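# Loss of Grip During Two-Arm Carton Folding

Benedita Quintela and Kohei Hosoda, Wakedell cell, September

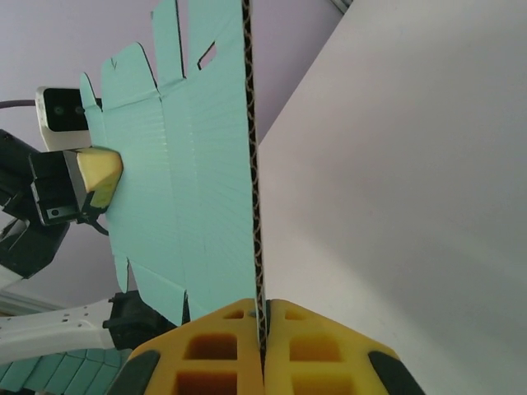 Our project was to fold flat carton blanks with two arms, using the Fonseca controller and a grip routine written by last year's group. The fault occurred in the handover stage, when the blank is on edge and one arm has to carry it alone. The yellow foam fingers pinch the lower end of the board while the second gripper presses its pale fingertip against the face. Any slip at the pinch therefore turns the blank toward the second arm.

## Fault

In 100 trials the blank slipped 23 times. In one of these it rotated into the second arm, the joint torque limit did not trip, and the arm kept pushing until Kohei hit the emergency stop. A flap was torn and one fingertip came unglued. There were no injuries.

## Cause

We first suspected the foam. New fingers made no difference over 30 trials. The log showed that grip force was set once, at first contact, and never updated. Corrugated board held across its edge gives way as the flutes crush, so the measured force fell during the hold and the controller did not respond. The torque limit had also been raised for an earlier task with Memmont trays and was not reset.

## Changes

- Grip force is now checked every cycle during the hold.
- The second arm stops if grip force drops below 24 N.
- Torque limits load from the task file at startup.

The slip test has not been repeated with the heavier Ruron blanks. Until it has, both arms run at reduced speed and one person stays at the stop button.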